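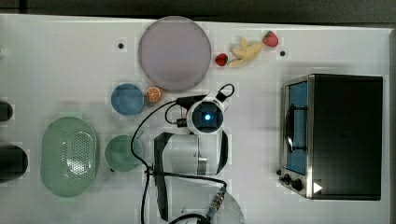
Our open day is on a Monday in May and I have been put in charge of the robot arm demo, which I have never run in front of the public before. It goes in room 407 at Clodholm, and the sign-up sheet has 100 visitors on it, coming through in groups of 8. Most of them are families. The plan is a kitchen theme on one white table, with the arm at the near side, a toaster oven on the right, and a plate, bowls, a colander and toy fruit spread out where the arm can get to them. Someone drives the arm by hand from a second desk and I do the talking. Each group gets a few minutes.

What I need help with is the order of things. Should I start with the arm moving or with an explanation? How many objects is too many? And what do I do when it drops something, which it does? We did a dry run for the front desk staff last week and people were polite, but I lost them in the first minute by talking about joints.

Jasper Meijer

3 answers

gearbag

Start with it moving. Let the first pick happen while people are still walking in and keep quiet until it's done. Then say what it was trying to do, in one sentence, and do another one. Leave the joints for whoever stays behind to ask.

As for which object goes first, pick something big with a strong color. A strawberry is fine for the people in front, but the back row sees a white table and an arm and has to take your word for it. 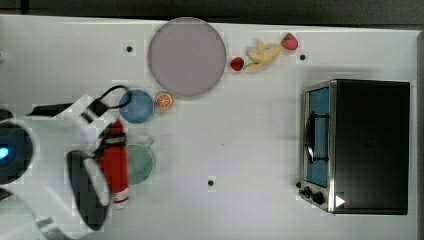 Red cylinder in the gripper, bowls and orange slice next to it.

When it drops something, say "it dropped it" and try again. Have a long reacher or a stick handy so you aren't leaning over the table while the arm is on. If you do have to put your hands in there, the driver stops the arm first and says so out loud. Practice that part, the two of you, until it's boring.

I ran one of these for two years at the Momton library fair. The part people remembered was the second try.

momtonsouth

just put it on a loop and stand there. works fine

Nijs

I disagree with the loop. People can tell after two rounds and they walk off. If you already have a driver, use the driver.

What I would add is a screen. If your arm has a camera at the wrist, put that picture up on a monitor beside the table. It doesn't need to be sharp. Kids especially like to look from the table to the screen and back, and you can ask them which thing the gripper is next to. With felt or fuzzy objects the surface shows up well at close range.
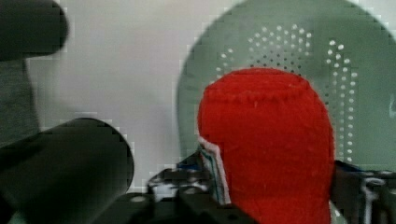

How far back should visitors stand?
Farther than the arm can reach at full stretch, plus one adult arm's length. Put tape on the floor the night before and have a second person who only watches the tape.

On the number of objects, I'd go with fewer than you think at the start of a group and more at the end. A full table looks good when people come in, but then the driver has to work around everything and each pick gets slow. We timed ours at the Nuketti open house and a crowded table took 60 seconds for one pick, with people shifting their feet.

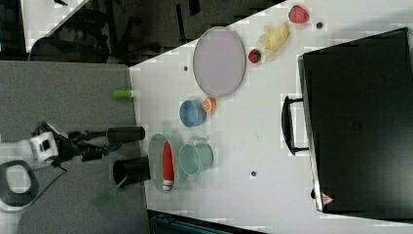

So clear a lane first. Keep the middle of the table for whatever is being picked up, and push the rest back toward the far side. Things that have tipped over can stay tipped over - a pail or a bowl on its side is a good thing to ask a kid about ("how would you grab that one?"). Cylinders are different. They roll, and if one goes off the table you lose the group while somebody chases it, so put those down last and away from the edges.

Also check the cables before every group. Ours kept creeping across the table and nudging the small stuff.

Jasper Meijer

Thanks, this is useful. Going with the driver, no loop. I'll ask for a monitor and tape tomorrow. The driver says he wants the strawberries to stay in but agrees they shouldn't go first.

gearbag

Fine by me. Bring spare tape, it comes up off carpet.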